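9/15/19, bench 2, drying trials

Picking up from Shuzhen's notes on the coated racks. Two questions left over: does the table finish suffer from water standing under the rack, and does it matter how the plates are loaded. Same table for everything, rack at the far end, dry cloth kept to one side. Room closed up, heating off.

Water from the tap at the sink, 200 ml per run, poured over the loaded rack from the measuring jug. Collected what came off in the shallow tray where the tray was used. Scales zeroed before each weighing. The small scales drift if the door is opened, so I wedged it.

Run 1. Plates upright, all facing the same way, tray in. Left for the full period. Most of the water was off within the first few minutes and the rest was slow. The last of it hangs on the lower rims where the plate sits against the wire. Touching the rim with a finger releases it, which is no use as a method but does show where it is held.

Run 2. As run 1 but every second slot left free. Faster, clearly, and the backs were dry when the fronts were. Collected weight slightly lower than run 1, which I put down to splashing on the pour. Xiaoqing thinks evaporation. I don't see how in that time, but she may repeat it with a lid over the tray.

Run 3. Bowls, upside down, leaning. Poor. The foot ring holds a pool and will go on holding it until somebody tips it out. Stopped early and weighed the bowls wet: 83 g retained across the load. Turned each bowl a little further over and the pool drained to one side and off. The angle matters more than the spacing for anything with a foot ring. Note for the instruction leaflet if Grasatell still want one.

Run 4. Mugs. Abandoned. The handles catch on the wire and two of them ended up level. Will need a different rack or a cloth underneath. Not worth writing up.

Then the table. The collecting tray was taken out and the rack stood directly on the wood, on its own sloped base tray. Poured 400 ml in two lots, 200 each, over an empty rack and let it run where it wanted. It runs along the grain first, then spreads. Wiped the near half at once and left the far half.
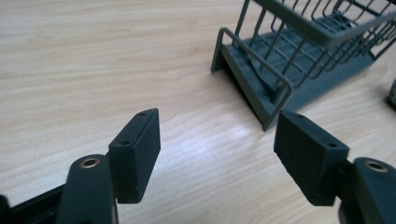

Looked at it again after lunch under the overhead light, from low down, which is the only way to see anything on a pale wood. No raised grain that I could feel on the wiped half. On the far half there was a slight roughness at one foot position, gone after rubbing with a dry cloth. I would not call that damage. One wetting proves very little, though, and a kitchen table gets this several times a day.

Points on the finish, for Zixuan, who is writing to Du about the oil:

- glare is a nuisance when checking for marks; move the lamp or tilt the head, do not rely on photographs
- the feet of the rack leave a faint ring if it is lifted while wet and put down again in the same place
- drag marks: none found, but I lifted the rack each time and did not slide it
- end grain not tested, needs its own run

Xiuying asked whether the coating on the wire holds water by itself. Tried it with the rack empty: shook it once over the sink, weighed it, dried it with the cloth, weighed it again. The difference is small but it is there. The crossings hold most of it, as a bead in each corner. Coating condition on the top wires checked by fingertip, no breaks felt. The undersides have not been checked and that is where I would expect them to go first.

Error in the earlier sheet: the retained weight for the second plate load was entered against the first. Corrected in pencil and initialled. The totals do not change.

Still to do:

- repeat run 3 with the bowls at the steeper angle from the start, tray in
- run with hot water, same volume (the plates will be warm and should finish sooner)
- ten wettings in the same spot on the table, no wiping, photographs at the start and the end
- ask Dewanti whether the Atesberg sample rack has arrived; the delivery note says Nasirberg depot, so it may be sitting there
- new cloths, the present ones shed lint on the scales

Table wiped down. Tray dried and back on the shelf. The far half of the table is to be left uncovered overnight, please don't put anything on it before I have looked at it in the morning.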